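21 Jun 2018

Notes on the gripper comparison, mostly for my own reference. Segundo Henao asked for the numbers last week and I only had them on paper.

The bench has two black arms on a black extrusion frame with a butcher-block top. Both arms are the same model and run the same Trotedance controllers, so the fingers are the main variable. The left arm had the Puris fingers, a stiff parallel set with thin rubber pads. The right arm had the Kollis fingers, softer and slightly wider at the tip. Stroke is 44 mm on both.

The test objects are toy food and small balls, plus a white basket with a mesh bottom and an orange cloth. The cloth stays under the basket. It wrinkles and changes the basket height by a few millimeters, and I wanted that in the data. Objects go back by hand after each run, without a template, so the layout drifts.
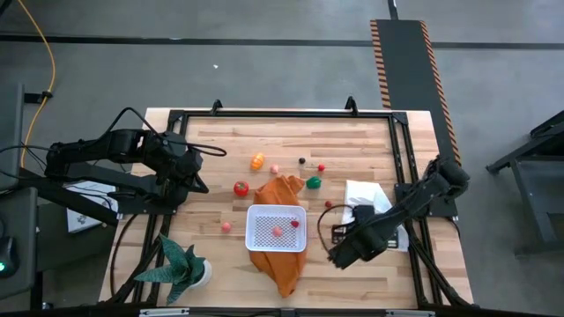 ## Small round objects

The small balls are the hardest items on the bench. The Puris fingers either hold one at the center line or squeeze it out sideways. Most of the failures were lateral errors at the approach, before any contact force was logged. Slowing the close helped a little. Lowering the force limit did nothing useful.

The Kollis fingers tolerate more error because the pad folds around the ball. They also release late. On 4 runs the ball stayed stuck to the pad after the jaws opened and dropped on the rim of the basket. A longer dwell before retract fixed that, at the cost of cycle time.

## Large objects

The tomato and the pumpkin were easy for both sets. The bell pepper was less easy. Its sides are uneven, and a top-down grasp lands on a different profile depending on rotation. I had assumed the soft fingers would win here by a wide margin. They were better, but the gap was small once I let the planner choose the wrist angle - most of the problem was in the planning.
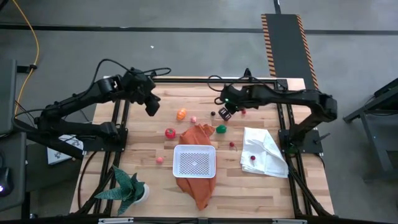 Total count was 127 grasps across both arms, not counting the ones I aborted for cable drag. The cables over the links still pull on the wrist near full reach, and that shows up as a small offset in the logged pose. Archie Dalgleish thinks it should be calibrated out. I would rather reroute the cables first and measure again.

## Controller settings

- Jaw position loop: default gains on both arms.
- Close speed: reduced for the balls, default for everything else.
- Contact timeout: 3000 ms. Too long, but the shorter values gave false misses with the soft pads.
- Retract dwell: added on the right arm only.

The timeout matters more than I expected. The Castaño driver reports contact when motor current crosses a threshold, and soft pads raise the current gradually. With a short timeout the driver reports an empty jaw while the object is in it. I lost most of a morning in January to the same behavior on a different set of fingers and did not write it down then.

## Next

Swap the fingers between arms and repeat the ball runs, so that any difference in arm calibration can be separated from the pads. After that, picks from the cloth itself. The stiff fingers should do better on fabric, where a thin tip can get a fold started, but I have no runs to support that yet. Raw logs go to Segundo once I have renamed the columns.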